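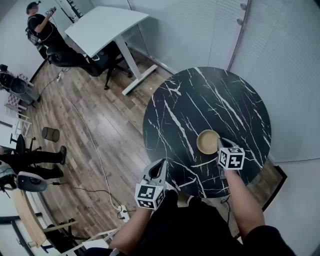
The method had a name before it had a result. At Girnelix they called it late labeling: record the demonstration first, let the operator say afterward what it had been for. The protocol ran to 22 pages, and the operator who had written most of it no longer agreed with page nine.

Page nine said that intent could be recovered from the last 230 milliseconds before contact. By the end of June the operator had recorded 1653 demonstrations and labeled every one of them. Lift. Slide. Turn. Hold. The model trained on the Prommont cluster overnight and in the morning it returned its own labels, with a confidence beside each.

It agreed with the operator on all but 101.

The operator pulled the 101 and replayed them in order. In each, the fingers closed on the rim of a bowl and the label said lift. The model said hold. The wrist traces were flat. No upward force had been commanded in the window, or in the second before it.

The obvious explanation was labeling error, and the operator wrote that down. Then the operator checked the session log. The 101 were not scattered. They were the final trial of each sitting – the one after which the grippers were put away and the lights in the room went off on their timer.

The operator relabeled them as hold, ran the training again, and watched the agreement rise to the limit of the metric. The note to the Wumis reviewers took four lines. It gave the old figure, the new figure, and the change to page nine.

Under "cause of discrepancy" there was a box with room for one word. The operator typed fatigue, deleted it, typed reluctance, and left the file open until the screen dimmed.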